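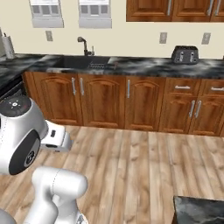

Visit report: Arnthorpe cabinet works, August open day

The Arnthorpe works makes doors, drawer fronts and carcasses for kitchen base and wall units. It opens to the trade once a year. I attended the morning session with Zoia Maksymiv, who handles our material specifications, and these notes cover the production side. Her notes on the finish warranty are separate.

Arrival and layout

The site is on the old rail spur, with trucks entering from the north gate and visitors from the south. Registration opened at 8:30. Our group was led by Rogelio Salazar, the production manager, who has run the door line since it moved from the Samonte building. Hearing protection was handed out at the entrance and was needed everywhere except the finish room and the showroom.

The building is a single long hall. Lumber and sheet goods enter at the north end and packed units leave at the south end. The one exception to the straight flow is the door line, which makes a U-turn behind the finish room so that doors come back alongside the carcasses they belong to. Salazar said the turn costs floor space but removed a storage step where doors used to be stacked and scratched.

Lumber store and kiln

Solid stock for door frames arrives air-dried and is finished in the kiln on site. The target is 7 to 8 percent moisture content. Boards are checked with a pin meter on entry and again before ripping, and anything above 9 percent goes back. The store is held at the same humidity as the machine shop. A chart recorder hangs by the door, and the previous week's sheets were clipped beside it. Two short spikes were visible, both marked in pencil as dock door left open.

Maple, cherry and red oak were in stock. Cherry has become harder to buy in wide boards, and the center panels are now glued up from narrower strips than they were two years ago. The strips are color-sorted by eye under a daylight lamp. We watched one panel being laid out, and the operator swapped the same pair of strips several times before he was satisfied with the match.

Door line

Raised panel doors are still the largest part of the order book. Stiles and rails are cut with a matched cope-and-stick set, and the panel edge is raised in two passes, the second removing very little material. Panels float in the groove on small rubber spacers and are not glued. The clearance is set by species and panel width. Panels are stained before assembly so that no bare edge shows when the wood shrinks in winter.

Assembly is in a pneumatic clamp. Glue is applied to the cope joint only. Doors are checked for square by measuring both diagonals, then laid on a flat steel table to check for twist. The limit is 1/16 inch on a full-height door. The rejection rack held several tall pantry doors and very few of anything else, as one would expect from the lengths involved.

Handle boring is done at this stage, before finish. The drill fixture carries stops for the common center distances. For wall units the standard position is low on the door, for base units high on the door, and the fixture is turned over between the two. Mylene Yap, who supervises the line, pointed out that wrong-end boring was once their most frequent remake. A colored tag now travels with each batch and has to match the color painted on the fixture.

Finish room

The finish is a two-part conversion varnish over a wiping stain. Sealer is sprayed, sanded at 320 grit, and followed by two topcoats. The flat line has a drying tunnel; odd sizes are racked in a warm room overnight. Film thickness is checked wet with a comb gauge on the first door of each batch. I asked about dry film measurement on wood and was told they cut a test piece once per shift and read it under a microscope. The log for this was available and appeared complete.

Filters in the spray booth are changed by pressure drop and not by calendar. The gauge was in the green band during our visit.

Carcass line

Carcass panels are cut on a beam saw, edge banded, bored and doweled. The edge bander is a Skestelier, installed over 3 years ago, and was running PVC tape with hot-melt glue. Corner rounding was good on the samples I handled. The glue line was slightly visible on the lighter panels. Maksymiv asked whether a zero-joint system was planned, and Salazar replied that it had been quoted but not approved.

Base units are rated at 435 pounds distributed load on the top edges, tested in house on a hydraulic frame. A unit was loaded while we watched. Deflection was read from a dial indicator on the front rail and recorded on a card. No sound came from the joints during loading.

Showroom

The showroom has full-size kitchens with stone, laminate and butcher block tops. Virgilio Lacson from the Stallow distribution office took questions on lead time. Stock doors ship in 26 working days, stained cherry takes longer. Minimum order for a custom stain is one complete kitchen.

Points to follow up

Request the kiln schedule for cherry, in writing.
Ask for the test card for base unit order 1119.
Obtain two sample doors, one stained and one clear, for our own humidity cycling.
Confirm whether the edge banding glue is rated for use next to a dishwasher. Lacson was unsure and will check with the supplier.

The tour ended at 12:15. Parking at the south gate was full by 9:00, so next year it would be better to use the gravel lot across the road.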